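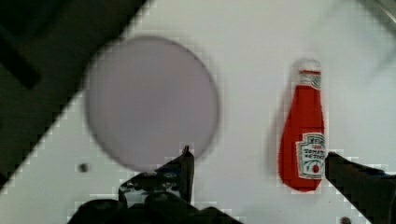
Notes from the arm bench: the day the gripper wouldn't let go

Okay, so a lot of you have asked me about the gripper fault since the last newsletter, and I promised I'd write it up properly. Grab a coffee, it's a bit long.

For anyone new on the list, we've been teaching the arm to set a table. It's a tiny table with tiny ambitions: pick up the ketchup, put it by the plate, go back to the start, do it again. The wrist camera watches the whole time and records every try. We'd been calling this the Moussa task (after the street the old shop was on) and by early spring it was going so well that I'd started letting it run while I answered email. I know, I know.

The ketchup is the soft kind, by the way, with the Heinz-style label and the little white cap. I like soft things for this sort of work. If the arm squeezes too hard you get a dent and it puffs back out, and you don't spend your afternoon with a mop. What I hadn't thought about is that a soft object is also very good at hiding a problem, and that's pretty much the whole story.

We were on try 263 of the run. The arm came down, closed on the bottle, lifted it, carried it over, and then stayed there. No release. The fingers were still pushing, the controller said everything was fine, and the log said "closed, holding, closed, holding" over and over like it was proud of itself. I figured the software had hung, so I did the thing I tell every single visitor never to do — I reached in to pull the bottle out by hand.

The open command had been sitting in the queue the whole time. It went through just as I touched the bottle, the fingers flew apart, and then the arm started its trip home with my hand still in the way. It caught me across the knuckles and pinned two fingers against the tabletop. Elfriede Rothe was at the next bench and hit the stop button before I'd finished yelling. I got a bruise and a very quiet drive home. With a stiffer setup or a faster arm I think I'd be typing this with one hand.

So what went wrong? Elfriede and I spent most of the next week on it (she did the clever parts, I made the tea and held the flashlight). The gripper decides it has a good hold by watching the motor current. With a hard object the current jumps and then settles. With a squishy one it creeps up slowly, and the Plellus driver board we use kept waiting for it to settle. Until that happened, it wouldn't pass along the next command. Most tries, it settled after a blink and we never noticed. When we went back through the logs, the wait had been getting longer for days! By the last stretch it was 420 milliseconds on a normal grab, and on the bad one it just sat there until I wiggled the bottle and changed the load.

There was a second thing too, and it's the one that bugs me more. The motion program didn't check that the fingers had opened and the hand was clear before it moved. It got its "okay" and off it went.

Here's what we've changed. The hold check now times out and throws a fault, and a fault stops the arm and keeps it stopped until a person clears it at the panel. The trip home runs at a crawl. We've also turned down the grip force a good bit, and the bottle comes up just fine without it. And there's a foot switch under the bench now, a big ugly Flomov one that we found in the Grorkau surplus bin, and you have to step on it and lock the arm out before any part of you goes past the table edge. That includes me. It especially includes me.

I restarted the whole run from zero, with 100 slow tries first and me standing there for every one of them, no email. So far no stuck grabs, though I'm not ready to call it fixed. The old recordings are staying out of the training set until Elfriede has gone through the timing on all 2290 files, and she's asked me to stop asking when that'll be.

If you run the same board with soft objects, please go look at your hold times and see if they're drifting. And write to me if they are, I'd love to compare logs!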